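Folding tips from the gripper tests

I've been reading the Filtirden write-up on teaching a robot to tidy a bedroom, and it cleaned up my own towel habits. They recorded more than 200 demonstrations with a hand-held gripper, and the short, slow ones taught the robot best – so I slowed down too! Lay the towel flat on a bigger cloth, smooth it from the middle, then pinch a corner and fold. 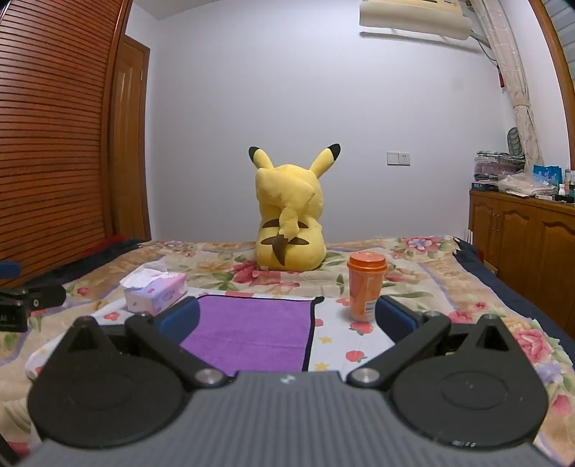 Move cups well away before you start – a swinging corner will catch one. And go easy on softener (mine made everything slippery).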